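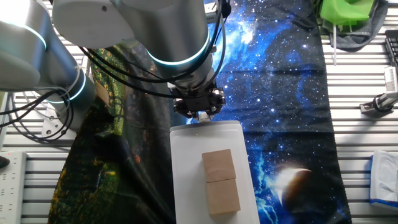
Bangera Blocks: notes on the tray-and-blocks set

Status: usable, with reservations
Maintained at: Staltgate
Spelling: Australian. Pull requests that "fix" colour to color will be closed.

What this is

A set of 3,000 tabletop images of wooden blocks on trays, with printed cloth underneath. Each one comes with a short text label for how the blocks sit against each other. The old project page called it "a complete benchmark for everyday tidying". I wouldn't. It covers a few plain objects on a table, and most homes have more in them than that.

What's on the table

The tray is white plastic, rectangular, with a raised rim. The blocks are light brown wood. In the picture at the top of this file there are two of them, end to end, the upper one a bit lighter in tone and the lower one sitting slightly to the right. The label for that kind of layout is "touching, offset". Two printed fabrics lie side by side under the tray.

The cloths change between sessions and the tray doesn't. If your method does well here, check first that it hasn't simply learned to find a white rectangle.

Labels

touching: the blocks meet along one side
touching, offset: they meet, but one is shifted sideways
apart: a gap you can see without zooming in
stacked: one on top of the other
unsure: the labeller gave up

Please don't throw out "unsure" without looking at it. The Bimudbridge copy of this set dropped all 300 of those images and then reported cleaner results. Of course it did. The hard ones were gone.

The line between "touching" and "apart" is weaker than the old documentation let on. A thin shadow and a thin gap look much alike at this size. I relabelled 200 images from scratch without looking at the first labels and changed my mind more often than I'd like. Treat any small gain on that pair of labels as noise until you've looked at the pictures yourself.

Files

images/ holds the pictures
labels.csv has one row per image: name, label, cloth, session
splits/ has train and test lists
turby/ has the loading script

Turby is the small loader we use in-house. It reads the CSV, checks that every image exists and complains when one doesn't. You don't need it. Anything that reads a CSV will do, and the Turby cache has a habit of serving old labels after an update. Delete the cache folder first if the totals look wrong.

Splits

There are 3 splits: random, by session and by cloth. Use the cloth one. The random split puts near-identical layouts in both halves, and I don't believe any figure that comes from it, ours included.

Known problems

Glare on the tray can wash out the rim in some images.
Block sizes were never measured, so don't use the set for anything to do with scale.
Session names in the CSV don't follow date order.
The June sessions use a cloth name that also appears earlier for a different print. Still to be fixed.

Changes

Labels reworked for the relabelled images. Old labels kept in labels_old.csv for anyone who wants to argue.
Removed the word "complete" from the title.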